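Kesdale Flu Vaccine Uptake, data card
Version 1.3, March 2025
Maintainer: Mārtiņš Strazds

One row per clinic per week. The table holds 2,220 rows from 132 clinics in the Kesdale health district.

Fields: clinic_id, week, age_band, doses_given, doses_wasted.

Counts under five are stored as -1. Do not sum the column before removing them.

Known gaps: the Karaki clinics sent no wastage figures in January - the field is blank there, not zero. Home visits are left out.

Licence: free to reuse with credit. 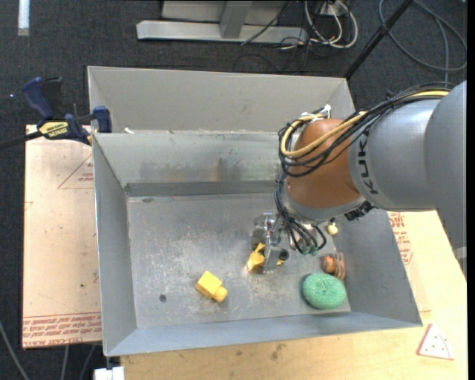
Deividas Jaunzems: The week column starts on Sunday in the Stutari rows and Monday everywhere else. Could that go under known gaps?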